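October 9, 2026
Test kitchen notebook, Irkedden

Rice pudding, stovetop against oven. Carrying on from the February batches, which I never wrote up properly. The notes from then say "too loose, good flavor" and not much else.

Base for all of today's pots: 169 g short-grain rice, 1,235 g whole milk, pinch of salt, strip of lemon peel. Sugar goes in at the end. When I put it in early last winter the rice stayed chalky in the middle and I had to keep adding milk.

Pot A, stovetop, low burner, stirred every few minutes. Done when a spoon dragged across the bottom left a track that closed slowly. Creamy, a bit gluey after it sat. Peel came through clearly. I scorched a patch on the side nearest the back burner, small, but I could taste it in the spoonfuls from that side. The Hafstein pan has a thinner bottom than I remembered. Use the heavy one next time.

Pot B, oven, covered for the first part, then uncovered. Skin formed, golden with darker spots. Underneath it was looser than A and the grains held their shape. I stirred it once halfway and should have stirred it again, because the rice had settled into a layer. More than 800 g left in the dish after tasting, so there is plenty for tomorrow if anyone wants to try it cold.

Pot C, same as A but with the last of the milk swapped for cream, added off the heat. Richest of the 3 and the one I'd want in a small bowl. Too heavy for the portion size Irnport asked for. It set up firm in the fridge and needed a splash of milk to bring it back.

Cinnamon: tried it as a stick in B and as powder on top of A. The stick gave almost nothing. Powder on top is fine but turns to paste where it meets the skin. Could mix it with the sugar and put both on right before serving.

Raisins: left out today. Last time they were plumped in hot tea and they bled brown into the pudding. Would like to try them on the side, or dried apricot cut small.

Vanilla: the Cernuvton paste is strong. Half of what the card says was enough in C. Correct the card.

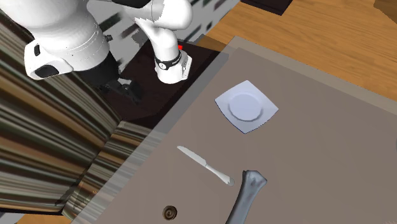 Kári Oddsson tasted A and B after lunch and thought the oven one was closer to what he grew up with, though he would salt it more and leave the lemon out altogether. He also said the skin should be served to whoever asks for it and kept out of the portions otherwise, and that I was cooling it too fast.

Fair on the salt. I am keeping the lemon for now but will do one dish without it so we can compare.

Next: oven version again, heavy dish, stir twice, a bit more salt, sugar in after the lid comes off. Let it cool on the counter first before it goes in the fridge. Buy milk, we are down to one carton.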